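Glue showing through tissue paper, help!
Hiyori Kaneko
Making cards for the August swap, 12 of them. Tissue layer goes blotchy wherever the glue sits. Colour bleeds too. Any ideas?

Chiyo Sekiguchi
Too much glue. Thin coat on the card, not the tissue, then leave it overnite. Test your reds first, they run.

Sadao Sugiyama
Glue stick. Done.
Or skip tissue and use thin cotton, doesnt bleed on me. 200 gsm card underneath or it curls.
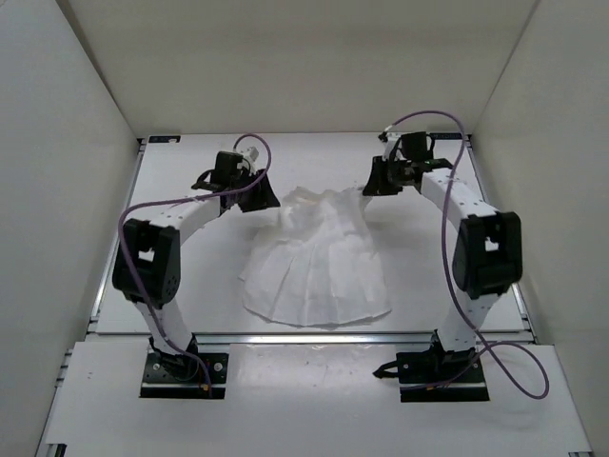
Little white dress, full skirt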